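Zadside Shared Workshop Publishes Plain Account of Two-Arm Build

Members warn that the box demo proves less than people may think

HISSTEAD, April - The Zadside shared workshop today released its build notes for Plumico, a two-arm bench robot put together by members in their spare hours. The notes run to 70 pages and come with a parts list, wiring sketches and a long section on what the machine can't be trusted with. Readers hoping for a household helper should lower their hopes before downloading.
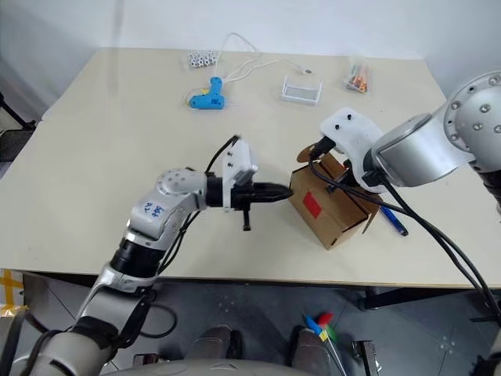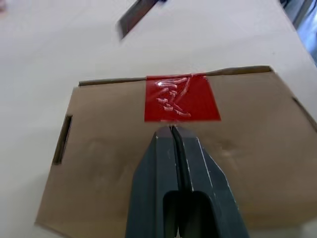
Plumico at the bench with a cardboard box marked with red tape, and one of its grippers close up.

What the build is for

The group set itself a dull job on purpose: handling an ordinary cardboard box. Boxes bend, flaps get in the way, and a grip that looks fine on one side can crush the other. Members had watched plenty of polished robot videos and wanted to know how much of that would survive on a shared table, with glue guns and pens lying wherever the last person left them.

So far the answer is "some of it." Plumico is run through Do, a small control program written at the workshop. Do handles simple moves well enough. It is much weaker when both arms have to work on the same object, and the notes say so on page 2.

What it cost

Total spending came to $3,476, including $300 for mounts and cables that were later replaced. The arms were bought secondhand, and the workshop does not suggest that anyone could repeat the build at that price. The figure also leaves out labor. Members who kept track of their evenings would rather not see the total.

"We keep hearing that home automation is just around the corner," the workshop said in a statement. "We have a machine that takes up a whole bench and needs a person nearby. If someone wants to sell you a robot that will pack your garage, ask to see it work with your boxes, in your garage, with the sun coming in the window."

What is not being claimed

The workshop makes no promise about speed, safety around children or pets, or long-term wear. It has not tested Plumico outside its own room. No kit is planned and no preorders are being taken, in spite of several requests. A success rate is missing from the notes as well - members could not agree on what should count as a success and decided against printing a number they would have to argue about later.

Getting the notes

Printed copies can be read at the front desk in Hisstead during open hours. The files for Do are free to copy and change, with no support offered. Corrections are welcome, particularly on the cable routing, where the group expects to be told it did things the hard way.

About Zadside

Zadside is a member-run workshop in Hisstead with shared benches, hand tools and a small electronics corner. Press visits can be arranged through the front desk after 2 p.m.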